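The Cool Side of the Bed

Every June the ads come back. A woman in linen pajamas falls backward in slow motion onto a mattress the color of skim milk, and a voice promises that she will sleep cool. The sheets are cool, the pillow is cool, the mattress pad is cool to the touch. By September the same companies are selling the same products as "all-season," and the woman has put on a sweater.

I have been a hot sleeper since college, which makes me exactly the kind of fool this business was built for. Over one long summer I slept on as much of it as I could borrow or buy, and I talked to people who make it, sell it and have given up on it. I came away with one good night's sleep in six and a closet I can't close.

Start with "cool to the touch," the phrase on nearly every label. It describes something real. Some fabrics pull heat out of your hand faster than others in the first moments of contact, so they feel chilly when you pet them in the store. Then they warm up, like everything else in a bed with a person in it.

"The whole sale happens in ten seconds," says Akua Nutsugah, who bought bedding for a department store for 17 years and now sells curtains. "You put the customer's hand on the sample. You don't ask her to lie on it till four in the morning."

I asked Clolliner, whose cooling sheet set costs more than my first couch, how long the effect lasts. A spokesman, Uriel Medrano, said that results vary with the sleeper. I asked whether the company had tested it on sleepers. He said that customers were very happy. I asked again and got a coupon.

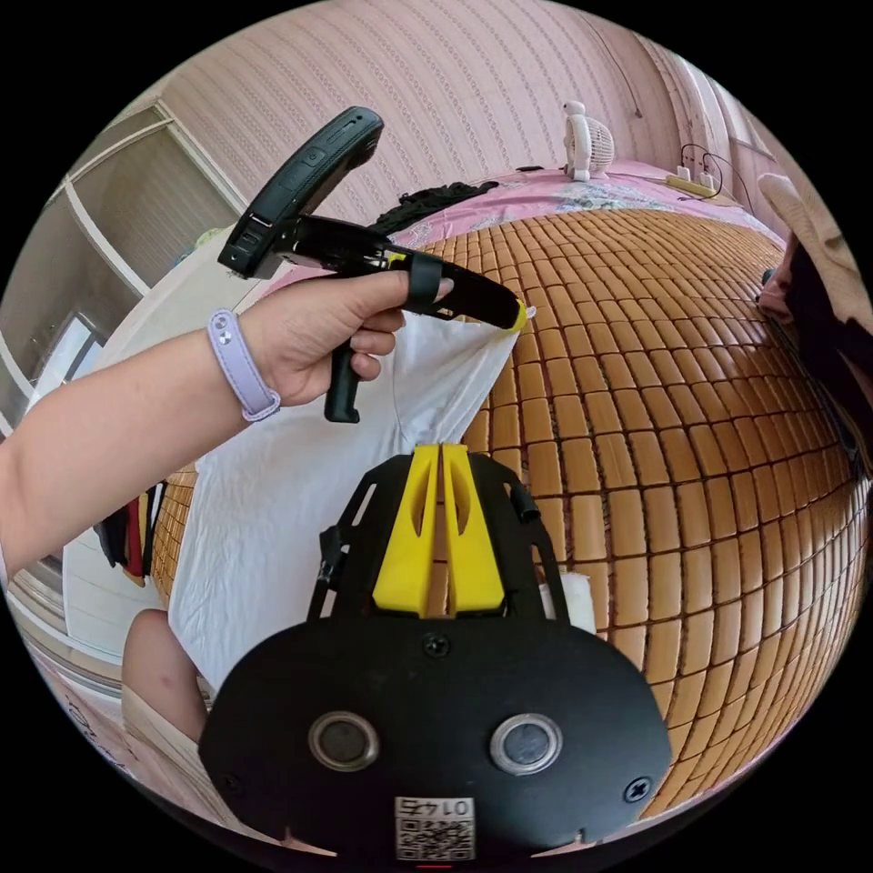
Thread count is the older trick, and it still works on people who should know better. A higher number was supposed to mean a finer sheet. Then mills began counting the separate strands twisted together in each yarn, and the numbers shot up while the sheets stayed the same or got worse. A dense weave also lets less air through, so the buyer who pays extra for the big number may be paying to be warmer. The cooling brands have noticed this and dropped the number from their boxes. Now they talk about "airflow architecture."

Kourosh Kermani has washed other people's sheets for most of his working life. He runs a small commercial laundry that handles linens for guesthouses, and he has no patience for any of it.

"Plain cotton, plain weave, and wash it without softener," he told me. "Softener leaves a coating. People buy a special sheet, they coat it with softener, and they call the company to complain." He had a stack of Dreltel "ice fiber" pillowcases on a shelf that a client had asked him to throw out. They had pilled. He was using them to wipe down the folding table.

The mattress people are harder to argue with, mainly because they use more words. Foam holds heat, and they admit it freely now, because they have gels and beads and copper flakes to sell as the cure. The Nemesum mattress I tried for a month had a layer said to absorb body heat and give it back as needed. It absorbed mine until a little before midnight. I couldn't say when it was needed back, but I got it back.

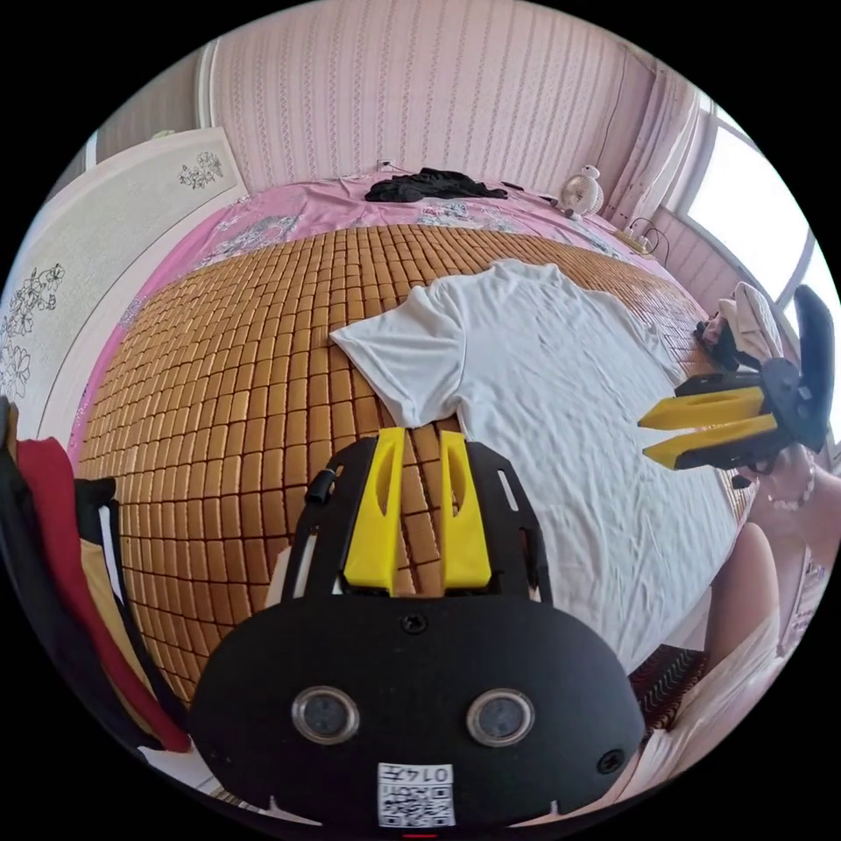

Much of the world never bought the foam story in the first place. Woven grass mats and bamboo sleeping mats have been summer bedding across large parts of Asia for a very long time, laid over the mattress when the heat arrives and rolled up when it leaves. They're hard. They let go of heat. I'd hoped they would be the hero of this story, and friends who grew up with them quickly talked me out of that.

Isauro Cervantes, who imports home goods and carries a line of mats under the Tapia name, was franker than I expected. "Some people love them and some people send them back the next day," he said. The returns mention pinched skin and pulled hair. He sleeps on cotton himself, with a fan.

The fan kept coming up. Nokuthula Jacobs, a nurse who worked nights for years and slept through hot afternoons, had tried a cooling blanket, a chilled pad with a hose, and a pillow full of something blue. The pad leaked and the pillow smelled. What she kept was a box fan she'd bought secondhand, set in the window to push the hot air out after sundown, and a top sheet. I asked what was so special about the sheet. She had to go look. It was cotton, and the label had washed blank.

I tried her setup in August with the oldest sheets I own. My one good night was the third of these, when a storm had also come through and dropped the temperature, so I can't give the fan full credit. The Clolliner set is still in the closet, along with the coupon, which takes 10 percent off a second one.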